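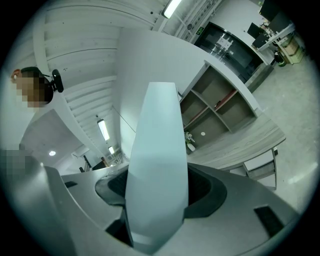
Billelberg's night bakery walk sells out and adds a second round

If you walked down Mill Street before dawn on Saturday and wondered why a crowd in wool hats was cheering for a tray of rolls, you caught the tail end of the first Billelberg night bakery walk, and what a night it was!

The walk started at 3 a.m. outside the old post office and wound through the lower town, stopping at four bakeries that normally keep their doors shut until breakfast. All 40 places were taken within a day of the sign-up sheet going up at the library, and the waiting list grew so long that a second walk has been set for March. The route will be the same, with one extra stop if the owners of the Kelositz mill shop can get their stone oven relit in time.

The idea came from Firdevs Kahraman, who grew up over her uncle's shop, Başaran, and has run it herself for the past 13 years. She had been telling friends for ages that the best hour in a bakery is the one customers never get to see.

"You come in and the whole room smells of yeast and hot flour, and the streets are completely quiet," she said. "I wanted people to stand there with me for a few minutes. Then of course they all wanted to shape something, so we let them."

Shape something they did. At Başaran, guests took turns rolling and twisting dough into sesame rings, dipping them in grape molasses and pressing them into the seeds. Some came out round, some came out closer to a pretzel, and a boy of nine made a very good snail. Everything went into the oven together and was eaten on the sidewalk out of paper bags.

The second stop was Nekia, the tiny rye bakery behind the tram depot. Its sourdough loaves rise for 18 hours in a cool back room, and visitors could lift the cloths and compare a basket of young dough with one that was ready to bake. The rye here is dark and sticky and tastes faintly of caraway even though there is none in it (the bakers were asked about this more than once, and they just smiled). A slice with salted butter was handed to everyone who came through, and quite a few people went back around for another.

From there the group climbed the steps to the market square, where the two remaining bakeries stand almost door to door. The older of the pair still sells the flat onion cakes that market traders used to eat before setting up their stalls. Next door the ovens were full of cinnamon knots, and by then it was nearly five and people were hungry all over again.

By the time the first tram rang its bell, 300 rolls, rings and knots had been handed out and eaten. Tickets covered the cost of the flour, and what was left over goes toward a shared baking table for the school on Orchard Lane, where the pupils already grow their own herbs and have been asking for somewhere to use them.

Perhaps the nicest part of the night was the talk along the way. Neighbors who had lived a street apart for years were trading tips on keeping a starter alive in winter — wrap the jar in a towel, put it on top of the fridge, feed it a spoonful of rye — and a retired tram driver told stories about the bakers who used to pass warm bread up through his cab window at the depot stop.

Kahraman would like to see a summer walk too, with the starting time pushed even earlier so the group can finish at sunrise by the river. She is also hoping to bring in a pastry shop or two from the upper town.

Sign-up for the March walk opens at the library desk on Saturday at 10 a.m. Children are welcome with an adult. Wear flat shoes, as bakery floors get slippery with flour, and bring a bag for whatever you can't finish on the way.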